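3.2 Hand-Held Capture Kit

The second product under review is the Karaki hand-held kit, sold by Clovley as a low-cost route to two-handed demonstration data. Unlike the Grarbridge leader arms covered in Section 3.1, the kit contains no motors. The operator carries one gripper in each hand and performs the task directly, and the recorded motion is later mapped to whatever arm the buyer owns. Clovley sells the kit with a calibration board, a head mount and a license for its pose recovery software. The arm itself is left to the customer.

We assessed the kit on three points: setup effort, tracking continuity and usable yield. Setup was done from the printed manual alone, without vendor support. The manual is clear on assembly but weak on calibration, and the order in which the two grippers must be registered is given only in an appendix. An operator with no earlier exposure to the product completed the full procedure in 25 minutes. A repeat on a different day was shorter, as the lens parameters had been saved.

Tracking in this kit depends on printed markers seen by the head camera. Pose is lost when a marker leaves the view or when the viewing angle becomes too shallow. The software fills short gaps by interpolation and flags longer ones for removal. We left the gap threshold at its default value throughout – changing it would have made the comparison with the Astthorpe glove (Section 3.3) hard to interpret. The operators were told to keep both grippers in view but received no other coaching.

Our protocol used single-object tabletop tasks of the kind found in most published benchmarks. We recorded 1000 episodes with the kit, of which nearly all passed the software's own acceptance check. That check tests only for continuity of pose. It does not test whether the task was completed, and buyers should plan for a separate review step. Episodes were taken in an ordinary office, with the lighting left as found.
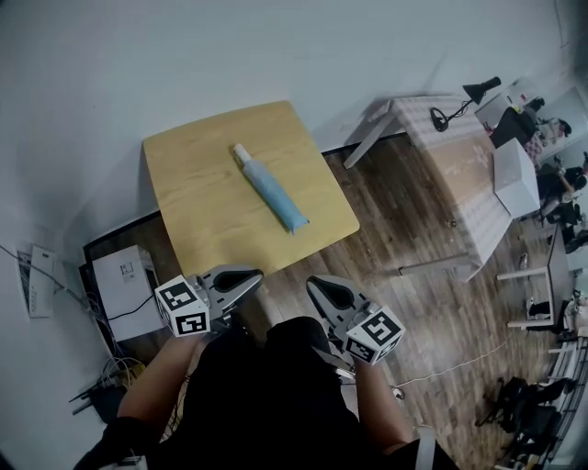 Figure 2. Start pose for the tube task, head camera view.

Marker placement is the main design choice that separates the Karaki kit from its competitors. Each gripper carries a white cube on the outer side of the jaw, with square fiducial patterns on more than one face, so that a turn of the wrist can bring a new face toward the camera as another is lost. In the start pose of Figure 2 both jaws are open just short of the near edge of the table, the cubes are in view of the head camera, and the light blue tube lies diagonally across the wood surface beyond them. The cost of this layout is bulk. A cube on the outer side limits how closely the hands can work beside a wall or a tall container, and we would not recommend the kit for bin picking without a smaller marker body. For open tabletop work the limit had little effect on our operators.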